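List home Archive Threads Search Subscribe

August digest, posted 9:20 p.m.
By the Jutlow list member in Clikville

On the list last night, another member wrote:

> I'll believe in household robots when one can heat up my soup.
> My sister's kid can work a microwave and he's 2. What is
> taking these people so long?

I laughed at this, and then I thought about it all through supper, so please forgive a long reply. I've been following the Bekero kitchen chores work for a good while now, and the microwave is the one I'd pick if you want to see where things stand.

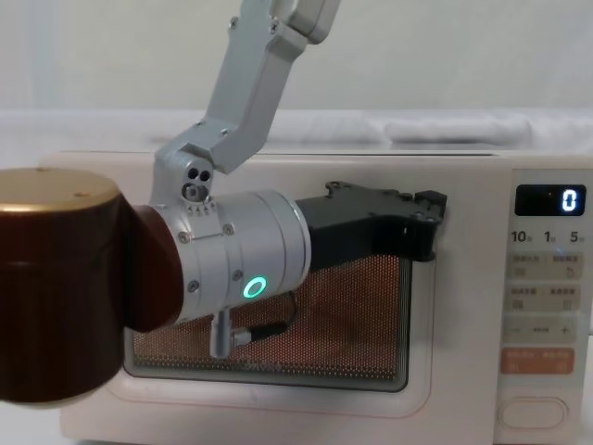

Ko, Jutlow list

Think about what your hand does when you heat that soup. You find the big button at the bottom without really looking, you give it a push, and your other hand is already holding the bowl. A machine has to work out where that button is, come at it fairly straight, and push hard enough to open the door but not so hard that the whole oven slides back across the table (mine does that even for me!).
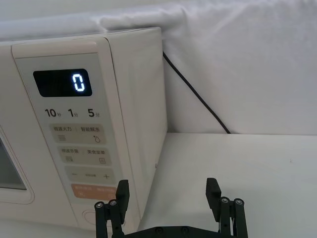 The control panel and the open gripper, seen from close in.

Then there are the labels. Ten seconds, one minute, five minutes, all in a neat row, and under them a stack of flat pads that don't stick up much at all. I have had the same oven for years and I still hit defrost when I want power.
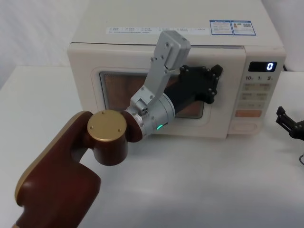 Gripper up against the door glass.

My own feeling is that the arms are good enough and have been for some time – it's the feel of things that lags behind. Doors, latches, lids, anything that gives a little and then gives all at once. I kept a tally from the reports people post here, and out of 491 tries at kitchen doors of every sort, around 20 were ones I'd have trusted with hot soup inside.

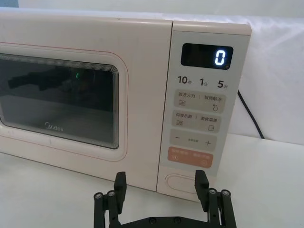

So no, I wouldn't throw out your oven mitts yet. But I would have said the same about floor sweepers once, and now I own one and talk to it. If anybody has numbers from the dishwasher trials, please send them along, I'd dearly love to compare.

Warmly,
Ko

Contact the list owner | Copyright Jutlow list | Back to top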